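The repair evenings of Ukerbridge

When I moved to Ukerbridge I had a radio which did not turn on, and no idea where to bring it. The shop on the square offered me a new one. My neighbor Ye-rin Bang sent me instead to the old ferry hall, where people repair things on two evenings of each month.

The hall is cold in winter and the tea is too strong. You write your name on a sheet, you wait, and then you sit next to the person who does the repair. This sitting is the rule of the house. Ľudovít Oravec, who started the evenings after he retired from the ferry, does not accept that somebody leaves a lamp on his table and goes shopping.

"If you hold the screws, you will come back with less fear," he told me. I held the screws for my radio. The fault was a broken wire near the battery, and it took us 12 minutes.

Toasters and lamps are still the most usual guests, but computers come more often now. People keep them longer, because the prices have gone up and the old machine is good enough for letters and bills.
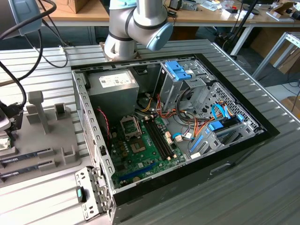 A desktop computer with the side panel off, its processor socket empty.

Yu-na Jang looks after the spare parts, which fill 16 drawers along the back wall. She tests everything before it goes in, and she writes the date by hand. Last year the town gave the hall 3,325 euros, and most of it went to heating - the rest bought a better soldering iron and new chairs.

Not every visit ends well. Kosmas Tsolakis brought his mother's sewing machine three times before he accepted that the motor was finished. He still comes, mainly to talk, and he has learned to sharpen knives.

The next evening is Sun 19 May. Bring your own screws if you have lost some, and a cup.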